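Comparing finger pads on a hand-held gripper with a utensil holder

The test needs one gripper, two sets of pads and a holder full of chopsticks and spatulas. 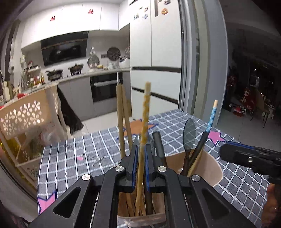 Before you start

I wrote this page after Els Brouwer asked me how we choose pads at Flata. She had a ribbed set and a smooth set, and both were good on cubes and cups. Cubes are too easy. A chopstick is thin and hard, it is slippery, and it stands between other things of the same shape, so a small difference between pads becomes visible very quickly.

You need the hand-held gripper with ribbed pads mounted, a second set of smooth pads, a utensil holder and a mix of utensils. Take sticks of different thickness and at least one spatula. Put the holder on a table with a cloth, otherwise it slides when you pull.

Step 1. Clean the pads

Wipe both sets with a dry cloth. Kitchen oil is the worst thing for this test. In September I lost a full Monday to a bad result, and the reason was one greasy thumb print, my own.

Step 2. Check that the fingers are parallel

Close the gripper on a sheet of paper and pull the paper out slowly. The resistance should be the same at the tip and at the base. If it is not, loosen the pivot screws, press the fingers together by hand and tighten again.

Step 3. Grasp one stick from the bundle

Open the fingers only as wide as necessary. Come down from above, with one finger on each side of the stick, and close until you feel it stop. Then lift straight up. Do not turn the wrist, even if a neighbor stick comes along — write this down as a double grasp and continue.

Repeat five times for each stick, and put the stick back in the holder every time.

Step 4. Grasp the spatula

Take it by the handle, two or three centimeters under the head. Here you look for rotation. With smooth pads the head often swings down during the lift, and with ribbed pads it should stay where it was.

Step 5. Change the pads and repeat

Keep the same holder and the same order of utensils. Wouter Jansen mixes the order on purpose and he has good arguments for it, but for a first comparison I find it confusing.

What to write down

For every grasp I note the pad, the utensil, and one of four results: clean, slip, rotation, double. Our sheet in Zikum has now 2909 lines and these words were always enough.

If both pads give nearly the same result, try again with less closing force. The ribs help most when the grip is weak.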